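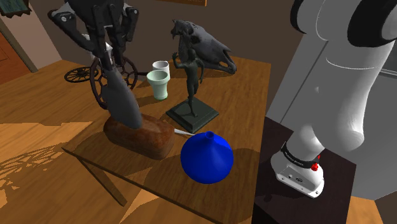 The Bread Test

The first thing Gurkar wants you to know about its practice kitchen is that it isn't one. The program is a library of simulated rooms where a robot arm can rehearse before anyone lets it near real crockery, and the room I was given came with a loaf of bread, two cups, a blue vase, a dancing statuette and a horse's skull, or something close to one. I have eaten at tables like it.

The starter license costs $2,000 and covers 20 rooms. For $3,000 you get five more, plus the right to telephone Ghizlane Lahlou, who designs them.

"Customers ask for clean tables," she told me. "Then they ship the robot to somebody's house."

She has a point. I spent an afternoon steering the gripper and its long gray tool toward the bread, and most of that afternoon getting it back out from among the cups. Resetting the room takes one key. I wore the key out a little.

Jalen Escobedo, who tests arms for Fedberg in Stekville, likes the lighting, which throws proper shadows across the wood and confuses his software in useful ways. He is less fond of the manual — it runs long on licensing and short on where to find the undo command.

I'd still buy the cheaper one. The vase alone has taught me humility, and Lahlou says the next batch of rooms, due in March, will have stairs.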